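**Ticket: booking page shows the wrong time for pickups**
Opened by: Nuria Peñalver
Product: Plindier (shop calendar add-on)
Status: fixed, watching it

Hi Plindier folks, me again, sorry! I run the online side of a little skincare and soap shop called Clukia, and our click-and-collect bookings have gone a bit strange. A customer picks 4 pm on the website, gets an email saying 4 pm, and then it lands in our shop calendar at 5. So she turns up and we're still packing the order before hers (or having a cuppa, let's be real).

Stuff I've already had a go at:

- logged out and back in on the shop computer
- cleared the cache, twice
- changed the time zone in Plindier to another one, saved, changed it back, saved again
- made a test booking on my phone with the wifi off

Same result every time, an hour late in the calendar and correct everywhere else. The colour coding still works, the notes come through, even the little gift-wrap tick box comes through. It's only the time.

**Update, next morning**

Cheuk-hei Su from your support team got back to me with a list of questions, so I'll answer them all in one go. Yes, we're on the paid plan. No, we haven't moved shop. The calendar is the shared one that came with our Umano mail account, and there are four of us with access to it. I did wonder if one of the others had fiddled with something, so I asked in the group chat and got three thumbs-up emojis, whatever that means.

I also tried what you suggested with a fresh calendar. I made one called "test test", pointed Plindier at it and booked myself in for 10 am under the name Dionysis Makris (my brother-in-law, he won't mind). It came through at 10 on the dot! So brand new calendar good, old calendar bad.

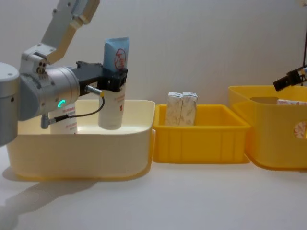
I didn't want to just swap over to the new one, though, as the old calendar has all our supplier deliveries in it plus the staff roster, and I'd be retyping until June. Cheuk-hei said to hang on to it for now and sent me off to look at the settings of that one calendar, as opposed to the settings for the whole account. I had no idea those were two separate things. You have to click the three dots beside the calendar's name, then Details, then scroll right past the sharing part.

And there it was, a second time zone set only for that calendar, an hour ahead of ours. My best guess is it's been sitting there since Wing-sze Kuo set it up for us while she was travelling, but I haven't asked her yet and I'm not going to make a thing of it.

**What I changed**

1. Set the old calendar's own time zone to match the account.
2. Disconnected Plindier and connected it again (it kept adding the hour until I did this bit).
3. Dragged 6 upcoming pickups back to their proper times by hand.
4. Deleted "test test".

New bookings are landing where they should. I've done five of them now, some on the phone and some on the shop computer, and every one matched its email.

Two leftover questions, no rush on either. Could Plindier put up a warning when the calendar and the account don't agree? And is there a way to stop it emailing customers when I drag a booking? A few of them got a "your pickup has changed" message when I was tidying up, and I spent my lunch replying to very polite, very confused people.

Please leave the ticket open till the end of the week and I'll shout if it plays up again. Thanks heaps to Cheuk-hei for being so patient with me!

Nuria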